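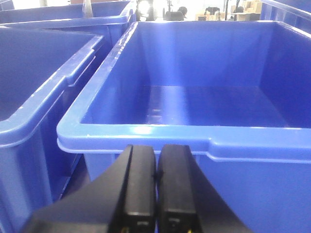 *손목 카메라로 본 파란 빈과 검은색 두 손가락 그리퍼. 1월 내내 같이 보게 될 풍경이에요.*

# 그리퍼 비교 시험 같이 하실 분 찾습니다 (1월, 단기)

안녕하세요, Staleck에서 그리퍼 평가를 맡고 있는 지명자(Myung-ja Ji)입니다. 2025년 12월 30일에 올리는 글이라 연말에 이런 걸 누가 읽나 싶긴 한데, 1월 둘째 주에는 시작하고 싶어서 그냥 올려요!

저희가 지금 하는 일은 단순합니다. 같은 팔, 같은 빈, 같은 물건을 두고 그리퍼만 바꿔 가면서 집기 시험을 합니다. 후보는 세 가지예요. 평행 두 손가락형, 같은 두 손가락형인데 패드를 말랑한 걸로 바꾼 것, 그리고 흡착컵. 여기에 제어기 두 종류(기존에 쓰던 것과 Trundero에서 새로 받은 것)를 번갈아 물려 봅니다. 조합마다 시도 횟수는 1,000회로 정해 뒀고, 예비 시험은 1,411회까지 돌려 놓은 상태예요. 예비 시험 데이터는 최종 비교에는 안 씁니다. 중간에 패드를 한 번 갈았거든요. 아깝지만 어쩔 수 없죠.

제가 요즘 제일 붙들고 있는 건 빈 테두리 문제입니다. 물건이 한가운데 있으면 뭘 달아도 웬만큼 집어요. 근데 벽 쪽에 바짝 붙어 있으면 손가락이 테두리에 먼저 닿느냐, 벽을 타고 내려가느냐에서 차이가 크게 납니다. 그리고 파란 플라스틱이 꽤 반들반들해서 조명이 바닥에 길게 비쳐요. 손목 카메라 영상에서 이 반사를 물건으로 착각하는 경우가 있는지도 따로 표시해 두려고 합니다. (조명을 바꾸면 되지 않냐고들 하시는데, 실제로 쓸 곳의 조명이 이래요.)

## 하실 일

- 시험표 순서대로 빈에 물건을 넣고, 한 판 끝나면 비우고 다시 넣기. 솔직히 이게 제일 많습니다
- 그리퍼 교체와 교체 후 영점 확인. 첫날 Ingvild Kvam 님이 옆에서 같이 해 드려요
- 집기 결과를 성공 / 놓침 / 미끄러짐 / 테두리 접촉 / 기타로 기록
- 손목 카메라 영상 중에서 판정이 애매한 것 다시 보기
- 하루 끝나고 메모 몇 줄. 형식 없습니다. "오늘 왼쪽 패드 좀 이상함" 정도도 저한테는 엄청 도움이 돼요

프로그래밍은 필수가 아닙니다. 기록은 Sendance라는 저희 내부 툴로 하는데 버튼이 큼직해서 금방 익숙해지실 거예요. 파이썬으로 로그를 읽을 줄 아시면 분석 쪽도 맡기고 싶으니까 지원할 때 꼭 적어 주세요!

## 이런 분이면 좋겠어요

로봇 경험은 있으면 좋고 없어도 괜찮습니다. 지난번에 같이한 분은 제과점에서 일하시던 분이었는데 기록이 저보다 훨씬 꼼꼼하셨어요. 같은 동작을 오래 반복해도 판정 기준이 흔들리지 않는 분이 제일 필요합니다. 오전이랑 오후에 '미끄러짐' 기준이 달라져 버리면 비교가 안 되니까요.

그리고 서서 하는 시간이 깁니다. 빈을 들어 옮기는 일도 있어요. 허리가 안 좋으신 분은 미리 말씀해 주시면 영상 판정 위주로 짜 드릴 수 있습니다.

팔이 움직이는 동안에는 작업 구역에 손을 넣지 않습니다. 이건 경력자분들도 예외 없고, 첫날 오전은 통째로 안전 교육이에요.

## 조건

- 모집 인원: 5명
- 기간: 1월 둘째 주부터 마지막 주까지, 평일
- 시간: 오전반 또는 오후반 중 선택. 종일은 안 받습니다. 해 보니까 오후 늦게는 기록 품질이 떨어지더라고요
- 급여: 시급제이고 금액은 첫 답장에 적어 드립니다. 교육 시간도 똑같이 계산해요
- 장소: Staleck 시험동 1층. 대중교통으로 오시는 길도 답장에 같이 보내 드릴게요
- 점심: 오전반은 끝나고, 오후반은 시작 전에 구내식당 이용 가능

데이터 관련해서 하나만요. 손목 카메라에 가끔 작업하시는 분 손이나 소매가 찍힙니다. 얼굴이 잡힌 구간은 지우고, 나머지는 비교 보고서와 내부 학습용으로 씁니다. 동의서는 첫날 드리고, 읽어 보시고 싫으시면 서명 안 하셔도 돼요. 그 경우엔 물건 배치 없이 기록만 맡으시면 됩니다.

## 지원 방법

이력서 양식은 없습니다. 메일 본문에 아래 내용만 편하게 써 주세요.

1. 이름이랑 연락처
2. 오전반 / 오후반 중 가능한 쪽
3. 비슷하게 반복적이고 꼼꼼해야 하는 일을 해 보신 적이 있는지 (아르바이트, 취미 다 좋아요. 십자수도 됩니다)
4. 궁금한 점

제목은 "그리퍼 비교 지원"으로 부탁드려요. 메일은 저랑 Elsa Öberg 님이 같이 읽습니다. Elsa 님께는 영어로 쓰셔도 되고요. 서류 보고 나면 짧게 통화하고, 괜찮으시면 하루 와서 직접 물건 넣고 기록해 보는 체험을 합니다. 체험하는 날도 급여 나가요!

흡착컵 쪽 일정은 부품이 늦어지면 뒤로 밀릴 수 있습니다. 그러면 그 주는 말랑한 패드 시험을 먼저 당겨서 할 거라 근무 시간에는 변동이 없어요.

현장을 먼저 보고 결정하고 싶으신 분도 메일 주세요. 시간 맞춰서 제가 안내해 드릴게요.

지명자 드림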